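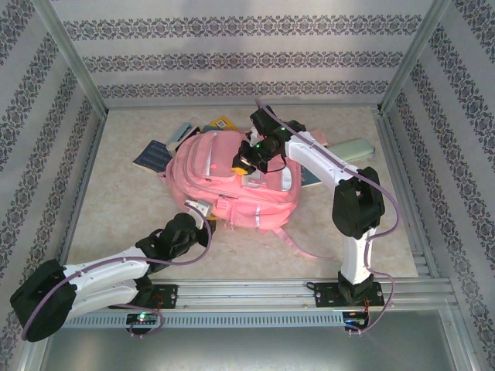 According to Pirjo Miettinen, a school bag should be packed the night before and by the person who has to carry it. That is more or less how we work at Lahtinen.

## About us

Lahtinen is a small after-school program in Livthorpe for children in grades one through six. We started in March with 40 children and a borrowed room behind the Zistovero library. The main thing we teach is keeping track of your own things: books, cases, boxes, the bag itself.

Each child clears a table, lays the bag flat with the front facing up, and sets the books around it where they can be seen. Then they decide what goes home and what stays. Big flat books go in first, against the back. Small items go in the front pocket.

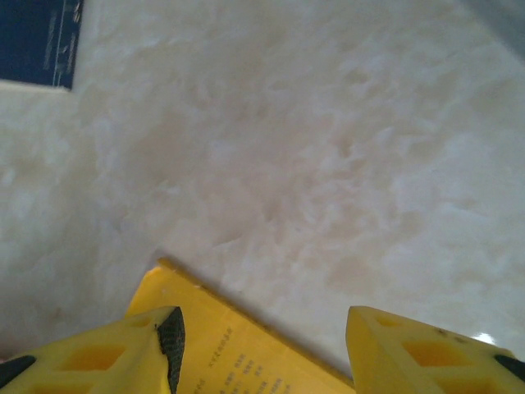
Once the bag is done, the table gets cleared too. Anything left over goes on the shelf with a name on it, or in the Kalum box by the door if there's no name. We go through the Kalum box every 2 weeks.

Sirkka Nieminen runs the younger group and Pranab Pramanik the older one. Lempi Juntunen looks after the book loan, which now has 287 titles and room for up to 300. Kadri Tamošiūnaitė handles enrollment and the phone.

Boxes are harder than books for most children. They stand up well on a table and badly in a bag, so we have them try a box on its side first - and leave it out if the zipper won't close. 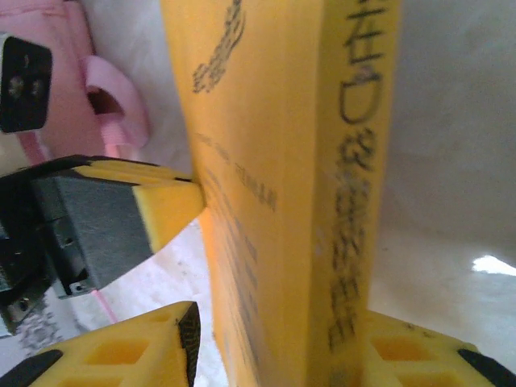

Do children need to bring their own bag? Any bag from home is fine, and we have spares to lend for the afternoon.

Parents are welcome to sit in on a session. Please call Kadri first so we can put out a chair. Pickup is at the side entrance, and the bag goes home with the child, closed.
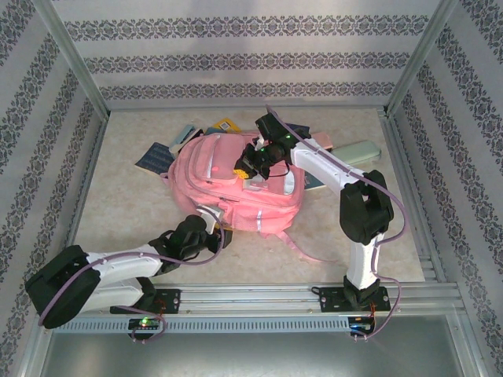
*Pink backpack on the table, with books and cases around it*

Page updated Jul 4, 2024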